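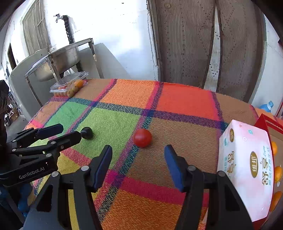
Issue 34

Talks > Site safety > Speaker notes

HAND INJURIES AT THE DRILL: WHAT WE CHANGED AT HESTWOOD

Start with the incident log. In the year before the change, Hestwood crews recorded 914 shifts on the two surface rigs. Most of the first aid entries were for hands and fingers. Pause here and let people read the slide.

Explain the job for anyone who has not worked on a rig. The helper adds and removes rods, and the rod has to be guided by someone while it is lifted. The pinch point is between the rod and the clamp. Gloves help with cuts but do very little against crushing.

First change: the rod handler. Cullolo supplied the arm and Trallero fitted it. Fitting took longer than planned, as the mounting plate had to be redrilled. Mention the hose routing only if asked.

Second change: the stop cord. The old one could only be reached from the driller's side. It now runs along both sides at waist height, and it is tested before each shift. The test goes in the log with initials.

Training next. Every helper did 2 sessions with the rig isolated before working with it live. By November, 95 per cent of the crew had been signed off. The rest were on leave and were done when they came back. 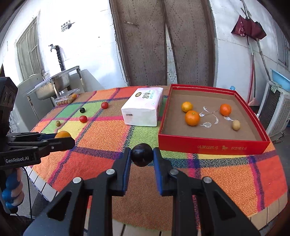
Can a helper still touch the rod while it is being lifted?
Only after the driller has stopped the lift and given the hand signal. The helper signals back before stepping in.

Move on to what did not go well. The Seol site tried the same arm and found it slow in cold weather. They kept it, but allow a longer warm-up. Crews also complained that the guard blocks the view of the clamp, and a mesh version is on order.

Costs are in the handout. Do not read them out.

Leave time for questions. Notes last revised 16/10/2020.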